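The Last Night of the Fillport Ferry

Rigoberto Olvera had ridden the Fillport ferry 2,330 times, and he could prove it, because he had punched every ticket himself. In November the new bridge would open and the old boat Doucette would go to the breakers. He wanted her last crossing to be glorious!

So he sat up until 4 in the morning making signs. 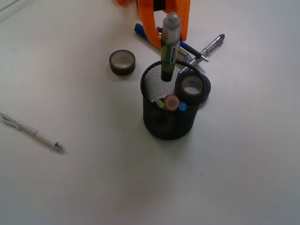 The Crossing

Oh, you should have seen the crowd! They came down the hill with lanterns and trumpets, 89 people on a boat that usually carried nine, and a goat called Zumby who had not paid. The river was black and smooth – the kind of water that makes everyone whisper for a minute before they start singing again.

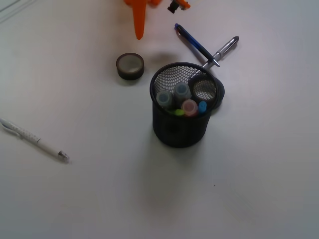
Halfway over, the engine coughed and quit. Rigoberto loved her for it. One more hour on the river, what a gift! He thought of the mesh cup at home, the caps poking up over its rim, and wished he had brought it along, for there was one more sign he wanted to make. Then old Mrs. Drandness took out her lipstick and wrote it for him, right across the wheelhouse window: NOT YET.

They drifted and danced. The trumpets played every song they knew and then played them all again, louder. When the engine caught at last, the whole boat groaned.

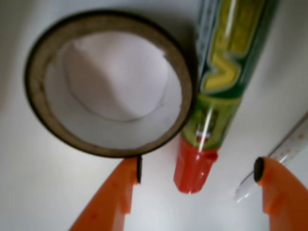

Tape roll and tube on the white table.

Rigoberto punched the goat's ticket at the far landing. It was only fair, and Zumby ate it on the spot.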